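Search entries
Type keyword and press enter

2023-11-26

Kitchen bench, second day with the Nokeren plate. Water test again, 2 liters in the flat steel pot, lid on. Yesterday the plate switched off at level 8 and I thought the fan is blocked. Today I cleaned the filter and it ran 48 minutes without stopping.

Senyo tried the old enamel pot – plate gives the pot error every time. A magnet holds on the side but weakly on the bottom.

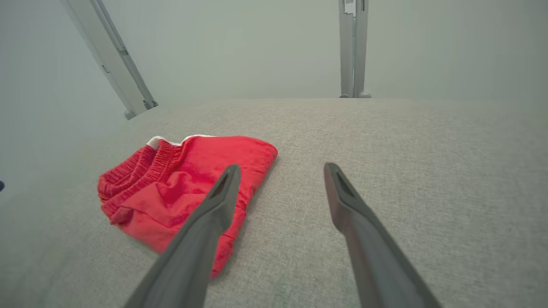 Red shorts on the gray fabric, gripper open.

Still to do: simmer test at 300 W, milk first, then rice. Vikas has the good thermometer, ask him for it. Yaw wants the numbers in the Quartey sheet.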